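Print this page | E-mail this page
Search this site: Enter keyword Go
Home Explorers Grown-ups Visit Contact

Rules for Robots: How People and Machines Share a Workshop

Henov Center for Young Explorers, Robot Safety Pages
For readers ages 8 and up

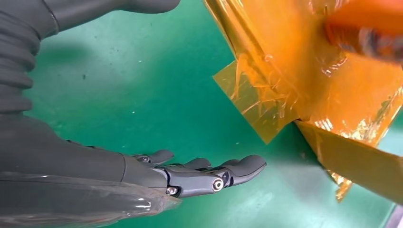
Every workshop has rules. You may know some of them from school: walk, do not run, and put tools back where you found them. A workshop with robots needs these rules and a few more. This page explains the most important ones.

What is a standard?

A standard is a set of rules that many people have agreed to follow. Standards are written down so that a worker in one town and a worker in another town do the same job in the same safe way. There are standards for bicycle helmets, for crayons and for electrical plugs. There are standards for robots too.

Why does a robot need rules?

A robot does what its program tells it to do. It does not get tired, but it may also not know that a person has stepped close to it. The people who build and run robots must think ahead. They ask what could go wrong, and they write down what they will do about it. This is called a risk assessment.

The workshop rules

Keep your distance. At the Dradwood workshop, a line on the floor shows where the robot can reach. Visitors stay behind the line at all times.

Know the stop button. An emergency stop button is usually large and red. Anyone who sees a problem may press it, and no one will be in trouble for doing so.

Tie it back, tuck it in. Long hair, scarves and loose sleeves can catch in moving joints.

Fingers out. The joints of a robot hand open and close. The spaces between them are called pinch points. Do not put your fingers there, even when the robot is still – a robot that is waiting can look the same as a robot that is switched off.

Start slowly. When a robot is given a new job, its first moves are made at low speed. Thin, crinkly materials need special care, as they fold and slide in ways that are hard to predict.

Write it down. Dradwood keeps a safety book. Each check is given a number, and the newest entry is number 574. It was signed by Ifeoma Omoregie, the safety officer, and by Barnabás Szűcs, who runs the machines.

Words to know

Gripper: the part of a robot that holds things. Some grippers look like hands.
Joint: a place where two parts meet and can move.
Pinch point: a gap that can close on a finger.

Try it at home

Choose a job such as setting the table. Write 3 safety rules for a robot that would help you, then ask a grown-up to read them. Is any rule missing?

Text by Cúc Vũ. Checked by Etelka Rácz.
Page last reviewed 22/04/2020

Back to Explorers | Next: How Robots Sense Touch
Print this page | E-mail this page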